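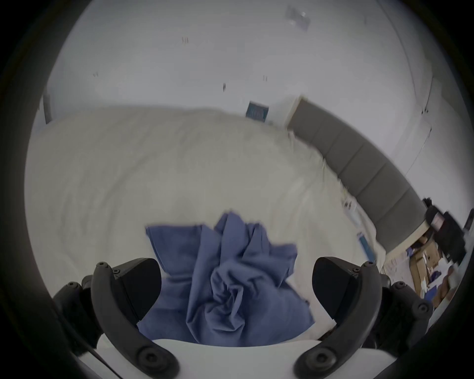 One attendee asked whether the benchmark listing for the Trindo handset could be treated as confirmation of the chipset, given that the model string differs from the one in the import filing. The chair replied that it could not. Listings of this type are submitted by whoever runs the test, and the string can be edited before upload. The item was moved to the top of the agenda.

Ukeretti Mobile Device Review Group
Minutes of the meeting held 18 Jan 2025
Clirnenby office and remote

1. Minutes of the previous meeting
Approved with one correction. In item 4, "peak brightness" should read "sustained brightness".

2. Trindo handset, prerelease listings
Two entries are on record. The first shows a single-core score of 804 and a multi-core score of 3246. The second shows a multi-core result only and was removed from the public database before it could be archived in full. Both entries report 8 GB of memory and the same base clock.

The group noted that the single-core score is low for the chipset named in the import filing. Three explanations were discussed: early firmware with a fixed power limit, a lower-binned part, or a regional variant. No decision was made between them. The published device page will carry the chipset as "unconfirmed" and will not quote either score in the headline.

Action: web editor to change the wording on the device page and add the date of last edit.

3. Test procedure, battery drain
The current procedure uses a video loop at a fixed brightness of 200 nits with mobile data off. A proposal was tabled to add a second run with mobile data on. Objections concerned repeatability, as signal strength in the Clirnenby test room varies during the day. The shielded enclosure from Tomić would remove most of this variation, but the quoted price of 485 does not include the cable feed-through, and delivery is not expected before July.

Agreed: the second run is added on a trial basis for the next 9 devices. Results are to be stored but not published. Signal strength is to be logged once per minute for the length of the run.
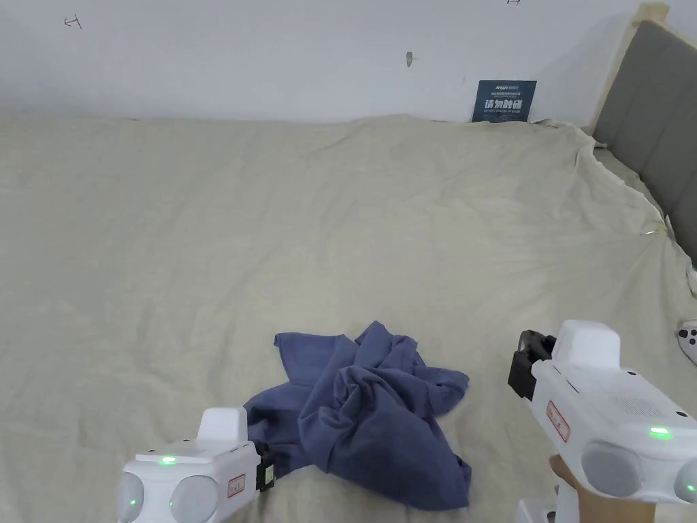

A remote participant objected that logging once per minute would miss short dropouts, and that the modem draws most power during the search that follows a dropout. The interval was shortened to ten seconds. The logging tool supports this without changes, although file size will increase.

4. Charging measurements
The inline meter reads high by a small margin below 5 W. This affects the last part of the charge curve and can shift the reported full-charge time. Past results will not be recalculated. A note will be placed on the affected pages once the meter has been compared with the bench supply.

Action: lab to complete the comparison and circulate the raw values as a spreadsheet.

5. Software support table
The table mixes two definitions of support length. Some rows count from the launch of the device, others from the end of sales. Launch date will be used for all rows. Where a manufacturer states only an end date, the length is calculated from that date and marked with an asterisk.

6. Other business
The request to accept reader-submitted scores was deferred. The comment form on the device pages still strips line breaks from long entries; the fault is logged with the hosting provider.

Next meeting: date to be set by email. Items for the agenda should be sent in advance, with any data files attached in plain text or CSV.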